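Posia README

Celebrity and lifestyle news snippets, tagged for shopping claims. Small set, v2. Maintained by Catarina Figueiredo, mostly evenings, so be patient with issues.

What's in it

707 short items from entertainment pages. Each one has a famous person saying something about what they buy, wear, give up, rent, swap or hand down. Interviews, red carpet quotes, the odd column. English only for now.

Names are replaced with codes (P001 and up). Key is not in the repo, don't ask.

Fields

id — stable between versions
text — the snippet, max 90 words, trimmed at a sentence end where possible
topic — clothes, home, food, travel, beauty, other
claim — what the person says they do or stopped doing
source_type — quoted, retold, retold twice
tone — admiring, neutral, mocking
notes — free text, often blank

source_type matters more than it looks. A lot of these stories are one site rewriting another site rewriting a magazine. "Retold twice" means we found two hops at least. Could be more, we stopped looking.

Topic counts are lopsided. Clothes is the big one. Home is thin, only 43 items, and a good part of that is kitchens and tableware. Food is OK.

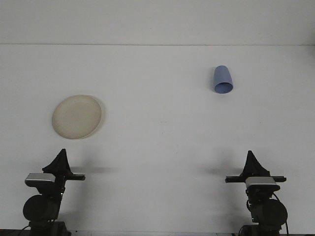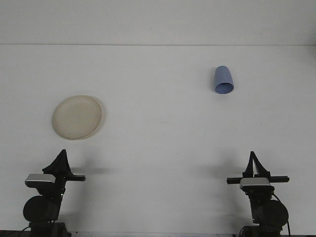 Cream plate, white table, both shots.

How it was made

Pulled by hand in July, pasted into a sheet, exported with Itodano. Two taggers did everything seperately, then argued about it. Where they still disagreed the tone field says neutral and notes says "split". Not great, will do better next round.

Duplicates dropped with the Skoryk script (see tools/dedupe). It matches on wording only, so the same quote in two translations can slip thru. Known case: the sneaker story, shows up under three ids. Leaving it in until v3 so ids don't shift.

Good for

Tracing how a quote changes as it gets passed around. Teaching media classes, the Bromesgate evening group has used it for that. Testing a tone tagger on light text.

Bad for

Anything about what famous people really spend. These are claims in interviews. No receipts, no checking. Also not a fair sample of anything — we took what was on pages we already read.

Known problems

- 24 items have no source_type. Pages went offline before we got back to them
- beauty and clothes overlap, wigs are in both
- curly quotes got mangled in the export, you'll see stray A” and similar. Fix with tools/quotes or just live with it
- mocking is undertagged, taggers were too nice
- a few claims are jokes and tagged as if they weren't

Changes

v2 — added source_type, split home off from other, fixed id padding
v1 — first dump, please don't use

Reuse

Research and classroom use fine. Don't try to match codes back to people and publish the result. Snippets are short on purpose, if you need full articles go to the publishers.

Corrections by pull request, one item per commit. Put the id in the title or I will lose it.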